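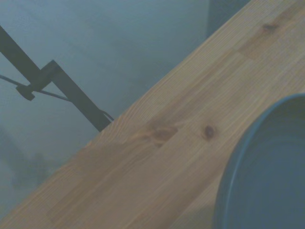

2. Materials and Method

2.1 The tabletop

The top is pale pine, built from several glued strips laid side by side. Short end joints show between some of the strips, and the shade changes slightly from one strip to the next. Two small dark knots were entered on the survey sheet, along with a brownish patch where the grain swirls around an oval. Knots and swirled grain were treated as separate test areas, as end grain and dense wood take up oil at a different rate from straight grain.

The table was supplied by the Drusasdale workshop with its old finish sanded off. One coat of Grokow hard oil was applied with a cotton cloth and wiped back after 5 minutes. A second coat followed the next morning. No stain was used.

2.2 Test procedure

A round blue bowl served as the load. It was filled with water to a total weight of 155 g and set directly on the wood, without a mat. Each run lasted 6 hours. After each run the bowl was lifted, the surface was wiped once with a dry cloth, and any ring was graded from 0 (no mark) to 5 (dark mark, grain raised).

Runs were made on straight grain, on a glue seam and on the swirled patch. The knots were left out of the load test - they are too small to hold the full base of the bowl.

2.3 Limits

Room humidity was not controlled. The grades were given by eye under the same lamp, and a second grader would be needed to check them. The front edge was not tested, although wear there is likely to be higher than on the flat.

3. Results

Straight grain was graded 1 on all runs. The seam was graded 2. The swirled patch was graded 3 after the first run and did not change after that.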